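Chapter 7
Dielectric Heating

Electromagnetic waves carry energy through empty space and through many solids. When such a wave enters a material made of polar molecules, part of its energy is converted to heat. Water is the most common material of this kind. 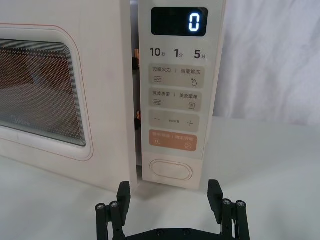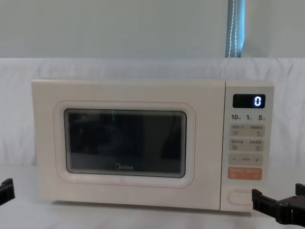 Figure 7.1 Countertop microwave oven with a window in the door.

Section 7.1 defines the loss factor and relates it to frequency. Section 7.2 treats penetration depth, the distance at which power falls to 1/e of its surface value. Section 7.3 applies both to a slab of moist clay 30 mm thick.

Readers should be able to convert between wavelength and frequency before starting. The problems at the end of the chapter assume a steady input of 700 W unless another value is given.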